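Open day at Plarnix, who else went?
Forum: Automation and Robotics > Shows and Visits

slotcar_dad
6 Jan 2024
Went to the open day at Plarnix this week. They had five or six stations going, mostly palletizing and a label line, but the one I stayed at was PC disassembly. One arm, one gripper, an old Dell tower on its side with the cover off, and a fixture tray next to it with a holder for each part. The work is taking the processor and memory and seating them, or pulling them and putting them back in the tray. The project is called Comance.

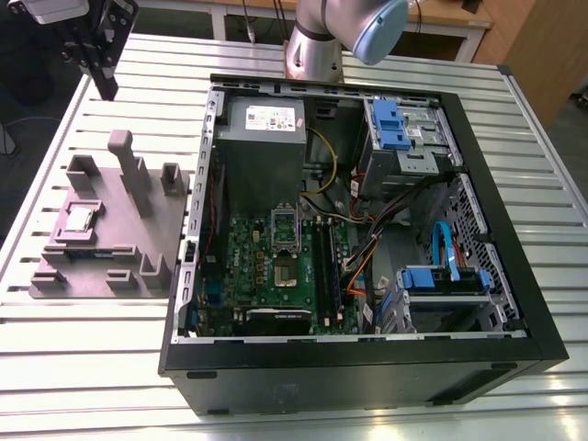
I stood there for 40 minutes. The person running it was good about questions and didn't oversell. They said they have done 51 towers since July and that memory is the easy part. The processor is harder because the part is small and there is very little to grab. They also said the tray gets changed more often than anything else on the table.

Did anyone else stop at that one? I'd like to know what you saw if you were there at a different time.

benchpress77
I was there in the morning. I liked it, but I don't see the business. A person with a screwdriver strips one of those towers in a few minutes. What does the arm cost, and who is paying for it to pull memory out of machines that old?

slotcar_dad
I asked about that. Their answer was that it's a test job. They want to learn how to handle small parts in a crowded space, and old office PCs are cheap and all a little different. They are not trying to sell a PC stripping machine.

benchpress77
Then they should put that on the sign. The sign said "recycling cell."

ghost_relay
Fair point about the sign. I work in refurb and I'd still take a look at it. Our slow step is sorting and testing, though. Opening the case and getting the cards out is not where we lose time.

What I wanted to know was how it deals with cables. Every tower that comes through our shop has the wiring in a different place, and half of them have been opened before by somebody who didn't tie anything back.

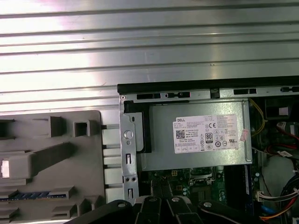 We have a Ghasemi arm at work for loading trays and it's fine as long as nothing soft is in the way. One loose lead over a slot and it stops and waits for a person. I asked the Plarnix people and was told they start with the cables as they find them. I didn't get to see a full cycle, so I can't say how well that goes.

slotcar_dad
I saw two runs. First one was clean. On the second it went for a memory slot, stopped, backed off and tried again from a different angle, and it got the module in. It was slow. I didn't time it.

m_tolland_rd
Was the table the slatted metal one? We looked at that kind for our shop and decided against it. Small screws go right into the gaps. Good for clamping, though.

slotcar_dad
Yes, silver slats. I didn't see any screws get dropped, but the cover was already off when I got there.

benchpress77
So a person took the cover off. That's my point. The slow part was already done.

ghost_relay
Taking the cover off a Dell is a latch on most of them. It takes seconds. I don't think that's the slow part.

benchpress77
OK, I'll give you that one. I still think the label line was the better demo. It does a real job and they had a price for it.

quietmill
I skipped the PC station because of the crowd and went to the Tutus booth by the loading door. They had a gripper kit for $995 with two sets of fingers. I'm thinking of buying one for a school project. Has anybody used it? The fingers felt a bit loose to me, but it was the demo unit and people had been handling it all day.

m_tolland_rd
We have one. It's OK for light parts. Get the longer cable, the one in the box is too short for most arms.

quietmill
Thanks. Does the longer one come with connectors on both ends?

m_tolland_rd
Yes, both ends.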